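Les patins bleus de Justov

Chez Sandelora, la pince s'appelle Justov et elle a droit à plus d'égards que le personnel. Vangelis Tsoukalas l'entretient le lundi, avant tout le monde, avec un chiffon, un tournevis et un soupir.

Premier geste : les patins bleus. Il passe l'ongle entre les nervures – la peluche de canapé s'y plaît beaucoup. Viennent ensuite les vis de pivot, resserrées d'un rien. « Trop, elle boude. Pas assez, elle bâille. »

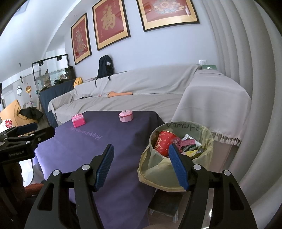 Un salon pour atelier

Le réglage se vérifie sur de la dînette rose, posée sur une table basse. Quinze prises de la marmite, couvercle compris, et Vangelis note les ratés dans un cahier qui en compte déjà 266. Au septième de la matinée, il change les patins. Le fournisseur, Meda, conseille d'attendre. Vangelis conseille à Meda de venir ramasser les couvercles.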